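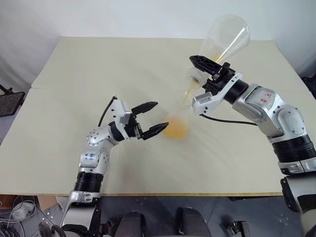
Changes to Breakfast and Refreshment Service

The Lusano Residence will introduce a revised breakfast and refreshment service in the new year. The changes were approved by the management board on December 28, 2021, and apply to all residents and registered guests.

Breakfast will be served in the Wunderlich Room from 7:00 to 9:30 a.m. Juice, tea and coffee will remain available there until noon. Residents who prefer to eat in their apartments may order a tray by calling extension 2642 before 6:00 p.m. on the previous day.

The Wunderlich Room seats 72 persons. Residents of the east wing are asked to come during the first half of the service where possible - the elevator on that side is in heavy use after 8:15 a.m.

Special diets should be registered again, including those already on record. Forms are available at the front desk and should be returned to Carola Rothe in Resident Services. Almost 200 forms were received after the last revision in June, and the kitchen will again confirm each entry in writing.

The monthly meal charge will not change. Questions about billing may be directed to Ottmar Lammers, Accounts Office, second floor.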